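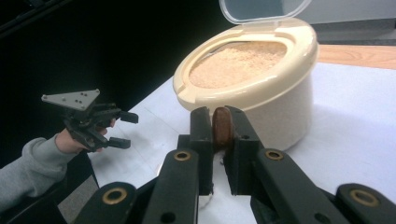

Did the April open day reach the people the grant was meant for?
Mostly. We had 89 visitors through the Skiltham site, and 40 of them came from small food producers, the group named in the Pirihi grant.

The day ran from 10 a.m. to 4 p.m. Staff gave short talks in the front room and ran the hands-on tables in the back. Visitors could try the hand-held grippers on small food items before hearing how Gramach uses recordings of that work to train its arms. The tables were busier than the talks, and the noon talk started late as a result.

We collected 24 feedback forms. The most common request was for prices, which we can't give yet. Several producers asked about cleaning — we had no handout on this and should have. Two asked for a visit to their own sites.

Spending was within budget apart from parking, which we had not planned for. The Illis demonstration was dropped because the unit arrived with a damaged cable. It has been moved to the June session.

Next period:
Write the cleaning handout
Call back the 13 visitors who left contact details
Confirm the room and parking for June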